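The Grimness Lending Office

The Lending Office at Grimness was established to provide residents with articles they needed seldom and could not reasonably keep. Its rules were printed on a single card. A borrower might hold 2 articles at once. The term of a loan was 21 days. Articles were to be returned clean, complete, and in person.

Yhon Huamán was appointed Keeper in July, upon the retirement of Mrs. Marulanda, who had held the post so long that the older residents called the building by her name. She left him the keys, the register, and a written statement of the condition of the premises. The statement noted a leak above the north window, a drawer that opened only when the one beneath it was opened first, and an article outstanding.

The article was entered in the register as number 37, "Bell, hand, brass." It had been lent to the ferry station at Zetura. No date of return had been recorded. Beneath the entry, in several different inks, Mrs. Marulanda had written the word "Renewed" so many times that the column had been extended onto a second sheet and then a third.

Mr. Huamán considered the matter irregular. The card permitted one renewal. He wrote to the ferry station in courteous terms, enclosing a copy of the card, and requested that the bell be presented at the counter during opening hours.

A reply came by the next boat. The station master regretted the inconvenience and asked that the loan be renewed.

Mr. Huamán wrote again. He observed that the Office could not make an exception for one borrower without making it for all, and that a resident of Surnix Lane had recently been refused a second renewal on a preserving kettle. He asked the station to state the purpose for which the bell was held.

The second reply was longer. The station master explained that the bell was rung in fog. When it had first been borrowed, the station had been waiting for a bell of its own, and the order had been placed with a foundry on the mainland. The foundry had since closed. Three station masters had served in the meantime, and each had found the bell on its hook and the renewal slip in the desk. It had not occurred to any of them to stop asking.

He added that the residents of Grimness, crossing home in poor weather, steered by it.

Mr. Huamán placed the letter in the file. He did not answer it that week. He repaired the drawer, had the leak attended to, and refused a further extension on the preserving kettle, which was then returned with a jar of plums inside it. The plums were not the property of the Office. He entered them in the register as "Received, unclaimed," and ate them over a period of days.

On 5 September 2026 he closed the counter at noon and took the ferry to Zetura to inspect the article. He was entitled to do so under the last line of the card. The morning had been clear, but by the time the boat had passed the outer marker the shore was gone on both sides, and the pilot had cut the engine to listen.

Mr. Huamán stood at the rail with the register under his arm. For a time there was only water against the hull. Then the bell sounded, thin and rather flat, a little to the left of where he would have placed it. The pilot turned the wheel. The other passengers, who had not stopped talking, went on talking.

The station master met him on the landing and took him up to the hook. The bell was smaller than Mr. Huamán had supposed. The number 37 was still legible on the inside of the lip. The handle had been replaced, and the station master offered to pay for the original. Mr. Huamán examined the clapper, found it sound, and wrote "Clean, complete" in the column for condition.

There remained the requirement that an article be returned in person. He took the bell from its hook, held it while the station master signed the register, and marked the loan closed. He then opened a new page, wrote the number, the description, and the name of the borrower, and handed the bell back across the desk.

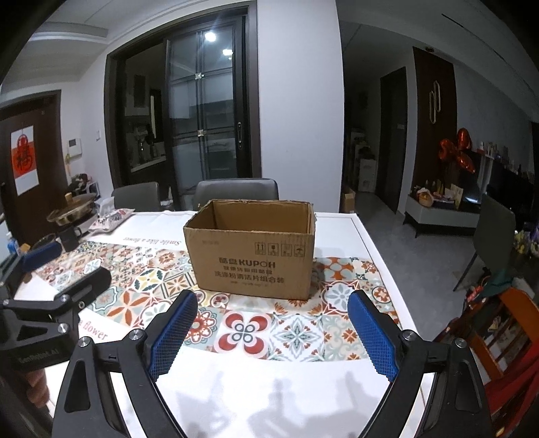

Why did Mr. Huamán close the loan before lending the bell out again?

The card allowed a loan to be renewed only once, but it placed no limit on how often an article could be borrowed after it had been returned. By receiving the bell and issuing it anew, he kept to the rules and left the station with its bell.

He crossed back on the evening boat. The fog had not lifted, and he heard the bell behind him until they were well out. At the Office he lit the lamp, copied the new entry into the fair register, and calculated the date on which the loan would fall due. He wrote it on the wall calendar, with the departure time of the Zetura ferry beside it.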